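Housekeeping and Guest Services, Module 2
Session handout: Do green claims in hotels stand up?
Tutor: Maxine Mudgway

Bring this with you on Thursday. The reading from the Harance course pack is still required, though I have doubts about chapter two and will say why.

What we are arguing about

Most of you will have worked somewhere with a card in the bathroom. It asks the guest to hang up the towel if they are happy to use it again, and it usually has a leaf or a drop of water on it. The claim is that this saves water, energy and detergent. Perhaps it does. I would like you to stop taking the card's word for it.

Ask first who is counting. A hotel that announces a saving in laundry has normally compared one period with another and put the difference down to the card. Was the hotel as full in both periods? Did the laundry contractor change? Did someone buy a newer washing machine? If those questions go unanswered, the figure is decoration. 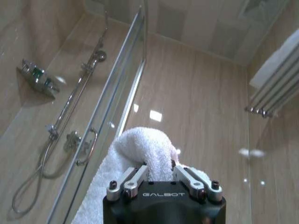
White terry towel in a bathroom with wood-effect wall panels.

Ask next what the room attendant does. In my experience a good many towels that guests have hung up get changed anyway. The attendant has 30 minutes for the room, the supervisor marks down anything that looks used, and a fresh towel is the safe choice. The guest thinks they have helped. The hotel reports a scheme. The laundry bag weighs the same as before.

Then there is the matter of who keeps the money. If a towel is not washed, the hotel spends less. I have no objection to that, but a card that talks only about rivers and oceans is leaving something out, and guests are not stupid.

The Lusport exercise

Lusport is a made-to-measure problem in the course pack: a seaside hotel with 60 rooms, claiming its towel scheme has cut laundry by 32 per cent. Read the two pages and write down everything you would need to see before you believed it. Some prompts:

How was laundry measured, by weight, by load or by invoice?
Were pool and spa towels included before and left out after?
What share of guests stayed one night only? They would have had no second-day towel to save.
Who wrote the report, and were they paid by the firm that sold the cards?

The last one annoys people every year. I am not saying that a paid report must be wrong. I am saying you should know it was paid for before you quote it in an essay.

Materials and the word "natural"

The same caution applies to furnishings. Brochures lean hard on wood, stone and linen, and the words get stretched. A surface can look like timber and be nothing of the kind. A dark, glossy finish tells you very little about where the tree grew, how long the thing will last or what went into the varnish.
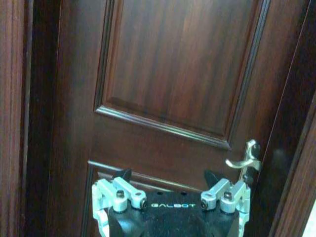
Dark reddish-brown wooden door with raised panel and stepped mouldings.

Chapter two says that replacing old fittings with certified new ones is "generally the greener option". Generally by what measure? A sound door that stays on its hinges has no delivery lorry and no skip. The author gives no working, and the single source at the foot of the page is a supplier's leaflet from Ochoa. Compare the Drovmont case, which is dull to read but does at least include disposal in its sums.

Be careful with certificates too. Find out what was checked, how often, and whether anyone visited. Some schemes send an inspector. Some send a form. The badge on the front desk may look the same either way.

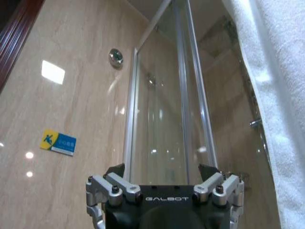

For the essay

Pick one green claim made by a hotel or supplier. Say plainly what is being claimed, what evidence is given and what is missing. Do not tell me the claim is "probably true" unless you can show me why. "I could not find out" is an acceptable finding and will get marks if you list where you looked.

Essays go in the box outside my room by the end of March. Please do not use the card itself as a source. Several people did last year.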